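Muvel County is getting rid of bail fees, and I have some thoughts

January 24, 2020

So it finally happened. After a meeting that ran so long the parking garage closed on half the audience (mine was one of the cars stuck in it, and yes, I walked home), the Muvel County board voted to stop charging people the processing fee they pay on top of bail. The fee has been $40 since before I started writing this column. It gets paid in cash or money order at a window in the basement of the Drirnero Street jail, and until it gets paid the person upstairs stays upstairs, even if the bail itself has been covered.

I've been writing about that window for a long time, so forgive me if I sound a little giddy. Forty bucks! There are people reading this who spend that on lunch for two. There are also people reading this who have sat in the basement with $31 and a dying phone, calling cousins. I've met plenty of them. Last November I spent an evening on the bench across from the window and watched a woman count quarters into a paper cup while the clerk, who was perfectly nice about it, kept telling her that the window shut at nine.

Under the new rule the fee goes away for everybody, including people held on a warrant for missing court. The county will also stop chasing old unpaid fees. Those come up when a judge releases someone on a promise to appear and the bill follows them home in the mail. According to the packet handed out at the meeting, 1675 of these old bills are still open, and they'll all be wiped. If you've got one in a drawer, you don't have to do a thing. The county says a letter will come, though I'd hang on to the old one until it does.

Now for the part that got people shouting. The same packet says 343 people spent at least one extra night in the Drirnero Street jail last year with their bail already posted and only the fee outstanding. I read that line over and over in my seat. You can argue all day about who should be held before trial and who shouldn't, and I do, mostly at family dinners, but here the argument was over. A judge had set the amount and somebody had paid it. The extra night was for the processing.

Not everyone on the board was thrilled. The worry I heard most was money, as usual. The fees went into the jail's general account, and one member wanted to know what would be cut to fill the hole. It's a fair thing to ask. The answer, as far as I could follow it, is that the county will leave a couple of open desk jobs unfilled and renegotiate the phone contract with Drikoda, the company that runs the calls and video visits. I'd like to see that one in writing. Drikoda's contract is the subject of a whole other column, and I've got a folder for it, but a family that saves the fee and then pays it back in phone charges hasn't come out ahead.
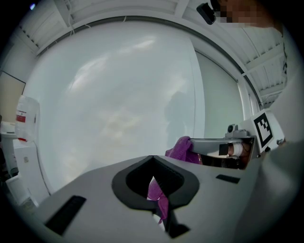 Sundqvist Bail Fund wrote to me overnight to say that the vote is welcome but should have come years ago, and that the fee was never the main thing keeping its clients inside. The typical bail it sees is $800, the message went on, and a family that can't find forty dollars certainly can't find that, so please don't let the county take a victory lap on this one.

And I get it, I do. I read that message over my coffee and felt some of the air go out of my good mood. The fund has been covering bail for strangers out of a rented room over a shoe repair place, and it sees the whole line of people, where I mostly see the ones who've made it as far as the window. For every person stuck over the fee there are others stuck over the bail, and last night's vote doesn't touch them. The board didn't discuss bail amounts at all. A few people in the audience tried to bring it up in public comment and were told it was a matter for the courts – true, strictly speaking, although the county does pay for the pretrial office that makes recommendations to those courts, and the board sets that office's budget every single spring.

That's where I'd point anybody who left the meeting with energy to spare. The pretrial office is small. It's supposed to interview people before their first hearing and tell the judge things like whether they have a job, a place to stay, kids to pick up. When it's short on staff those interviews don't happen, the judge has a charge sheet and not much else to go on, and the number that comes out tends to be a high one. More interviews would do a lot of good. So would text message reminders for court dates, which the county tried out a while back and then quietly dropped when the grant ran out. I've asked twice what it would cost to bring them back and I'm still waiting to hear.

Some people think I'm too patient with this stuff. I get letters saying that every little fix makes the jail look nicer and makes it harder to argue that we shouldn't be holding all these people in the first place. I've turned that over a lot, and I don't have a clean answer. What I keep landing on is the bench in the basement. If you're on it, tonight's rule matters to you tonight, and I can't bring myself to tell you to wait for something bigger. I'd also hate for the something bigger to get forgotten, so I plan to keep being a pest on both counts.

A few practical bits, as I know my inbox will fill up otherwise. The fee ends as soon as the new schedule is posted at the jail, and the clerk's office told me that would happen within the week. Until then they can still ask you for it, annoyingly, so call ahead if you're going down there for someone. If you paid the fee in the past, there's no refund (I asked, and the answer was quick). The window itself is staying open for bail payments, same hours as before, and it still doesn't take cards. I asked about that too, and was told it's under review.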